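Kenari, directed by Aurelia Voicu
Posted 3/4/23
Filed under: Film, Reviews

The surveillance thriller has become a crowded category, and a new entry must do more than remind its audience that telephones listen. Kenari, the second feature from Aurelia Voicu, accepts this obligation and meets it for most of its running time.

The film is set in Preda, a mining town that has sold its public records to a firm called Bevomeck. In return, each of the town's 1434 residents receives a monthly payment and a small receiver, known as an Ikus, to be kept in the kitchen. The Ikus offers reminders, settles arguments and reports what it hears. Voicu presents the arrangement without alarm. The first act consists largely of meals, and the viewer is left to notice that the families have begun to finish their sentences more carefully.

The plot concerns a records clerk who finds that 452 hours of recordings have been removed from the archive. Her search for them is conducted through forms, appeals and waiting rooms, and the director deserves credit for trusting this material. One hearing, played in a single take with the clerk's back to us, is the strongest passage in the picture.

The final third is less secure. A brother who has scarcely been mentioned arrives to explain the company's motives at length, and a chase through the old mine appears to belong to another production. The score, restrained until this point, becomes insistent. A cut of 85 minutes would have served the story well; the version now in theaters is considerably longer.

The performances are even throughout, and the sound design merits particular notice. Conversations drop away when a character leaves the kitchen, so that silence becomes the only sign of privacy. It is a simple device and it is applied consistently, except in the mine.

Readers who wish to see the film should note that the March screenings are limited to 50 seats each and that the subtitled print is shown only in the evening. I recommend the larger auditorium where there is a choice, as the quieter scenes lose a good deal on small speakers. A review of Voicu's first feature will be published on this site later in the spring.
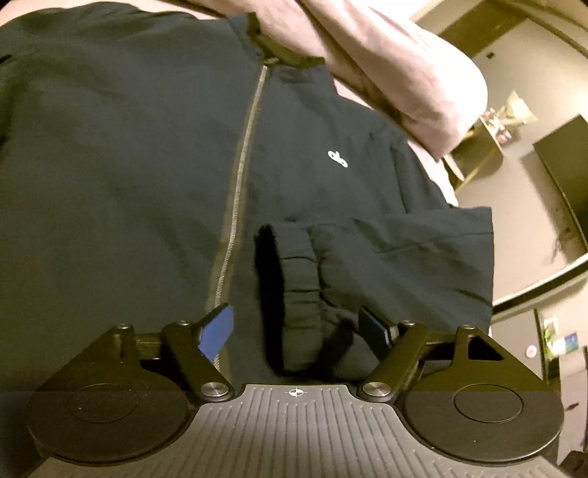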